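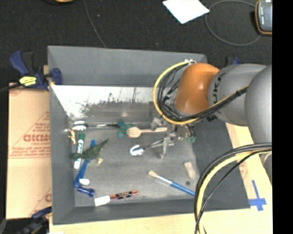

Abb. 1: Graue Kiste auf hellem Holztisch

Wohin mit dem Kram? Ablageverhalten in studentischen Wohngemeinschaften
Projektbericht, Seminar Empirische Alltagsforschung
Vorgelegt von Shakuntala Kaushik und Anderson Batista

1. Ausgangslage
Jede WG besitzt einen Behälter, für den sich keiner zuständig fühlt. Er steht im Flur oder in der Küche und enthält Batterien unklaren Ladezustands, Schlüssel zu Fahrrädern, die längst gestohlen sind, und die Bedienungsanleitung eines Toasters. In der Literatur kommt er kaum vor. Unsere Betreuerin Auður Bundgaard meinte, das könne auch Gründe haben, genehmigte das Thema aber trotzdem.

2. Vorgehen
Untersucht wurden zwei Wohngemeinschaften im Wohnheim Wetitz, im Folgenden WG Nord und WG Süd. Im September haben wir den Inhalt sämtlicher Sammelbehälter auf Bettlaken ausgeschüttet und jedes Stück in eine Tabelle eingetragen. Büroklammern galten einzeln als Objekt, was wir nach der ersten Stunde bereut haben, aber da stand die Regel schon im Protokoll. Anschließend sollten die Bewohner zu jedem Objekt angeben, wem es gehört und wann es zuletzt benutzt wurde.

3. Ergebnisse
Erfasst wurden 2.469 Objekte. Für 473 davon meldete sich ein Besitzer, für einen Korkenzieher gleich mehrere. Der Rest gehörte nach übereinstimmender Auskunft den Vormietern. Alby Costigan (WG Süd) erkannte zunächst gar nichts wieder, nahm nach der Befragung aber eine volle Tüte mit auf sein Zimmer.
WG Nord hatte ihre Kisten beschriftet. Auf einer stand »Wichtig«, darin lagen Gummibänder. Einen Einfluss der Beschriftung auf den Inhalt konnten wir nicht feststellen — auf die Stimmung in der Küche schon.

4. Diskussion
Die Stichprobe ist klein, und eine der Verfasserinnen wohnt in WG Nord. Die Angaben zur letzten Benutzung halten wir für geschönt: Dass jemand im Sommer ein Fonduebesteck gebraucht hat, ist möglich, aber nicht wahrscheinlich. Für eine Folgestudie schlagen wir vor, Kellerabteile einzubeziehen, sofern sich die Türen noch öffnen lassen.

5. Dank
Wir danken Heiðrún Hallgrímsson für die Bettlaken. Sie sind gewaschen und liegen zur Abholung in der Kiste im Flur.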